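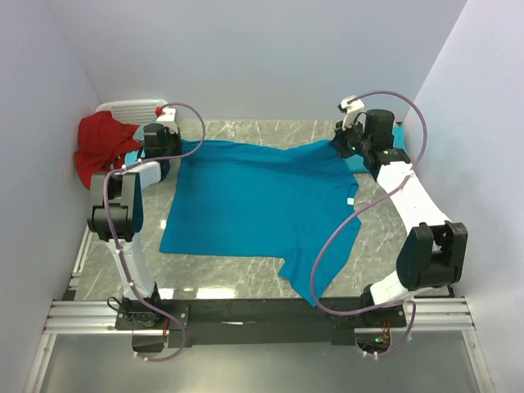 Blue T-shirt, gray marble-pattern surface.

Mandum door sensor FAQ

Same questions keep landing in the inbox so they all go on one page now. Last edited in February by Shayne Sutcliffe. Covers the Mandum door and window sensor only. For the Mandum lock see the other page.

SETUP

Do I need a hub?
Yes. Either the Niltico hub or the Niltico mini. The sensor has no Wi-Fi in it, so your router won't see it and you shouldn't go looking for it there.

Which phones?
Any phone that runs the current Wokell app. Tablets work too but the setup screen is stretched. Known, low priority.

How do I pair it?
Open the app, tap Add, pick Door/Window. Pull the plastic tab out of the sensor. Light blinks green. Hold it near the hub till it stops blinking. If it blinks red, hold the button for ten seconds and start over.

It found the sensor and then lost it.
Usually distance. Pair right next to the hub, then walk it over to the door. If it drops out again once mounted, you need a repeater.

How far can it be from the hub?
127 feet with nothing in between. Nobody's house has nothing in between. Brick and foil insulation are the worst.

How many can I add?
30 per hub. The mini takes 12.

Does the magnet have to go on the door?
No, either way round is fine. Small part on the frame, big part on the door, or swap them. Gap has to be under half an inch when closed. There's a little line on each piece - match those up.

Can I screw it on?
Two screw holes behind the battery cover. Screws not in the box. The sticky pad is fine for most painted wood, less fine on textured doors or anything that gets hot in the afternoon sun. 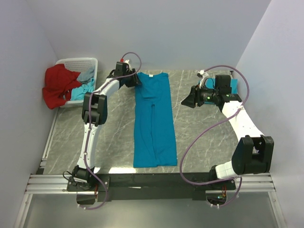
ALERTS AND AUTOMATIONS

I'm getting no notifications.
Check three places. Phone settings, app settings, and then the sensor's own page, where alerts are off by default. That last one gets everybody.

Alerts come in late.
If it's a minute or more, your phone is probably putting the app to sleep. Turn off battery saving for Wokell. If lights in the same automation are late too, that's the hub, restart it.

Can it only alert me at night?
Yes. Sensor page, Schedule, set your hours. One schedule per sensor at the moment. Rosário Serrano wrote in asking for separate weekend hours and we've added it to the list. No date on that.

Can it tell me if the door is left open?
Yes, Left Open under Alerts. Shortest is one minute, longest is an hour. Great for the garage.

Do automations run if the internet goes down?
Ones that stay inside the house, yes. Door opens, hall light comes on, that all happens on the hub. Phone alerts need internet.

How much history does it keep?
The last 1000 events, then the oldest start dropping off. You can export from the History tab, it comes out as a plain spreadsheet file.

BATTERY

What battery?
CR2450, one of them. Comes with one already in.

How long does it last?
Our bench unit went 545 days, opening a few times an hour. A busy front door in a cold climate will be less. Eyvindur Bergmann tested a couple outdoors under a porch for us and teh battery reading dips when it freezes, then comes back up. Don't swap it on the first low warning in winter.

Do I have to pair again after a battery change?
No. Give it a minute to reconnect. Still gray in the app? Open and close the door once.

OTHER STUFF

Does it work with the old Tak hub?
Open/closed status only. No battery level, no Left Open, no updates. We're not adding more to Tak.

Is it waterproof?
No. Covered porch OK, gate or shed door in the rain not OK.

I'm moving, how do I reset it?
Remove it in the app first, then hold the button for ten seconds. If you skip the app part it stays on your acount and the next person can't add it. Write to us and Wajid Qureshi can release it from our end, have the serial number ready (inside the battery cover).

Returns?
Thirty days, box not required. Start it from the Orders page.

Support hours?
Weekdays 9 to 5, plus Saturday mornings till noon. Email is quicker than phone. Put the hub model in the subject line please.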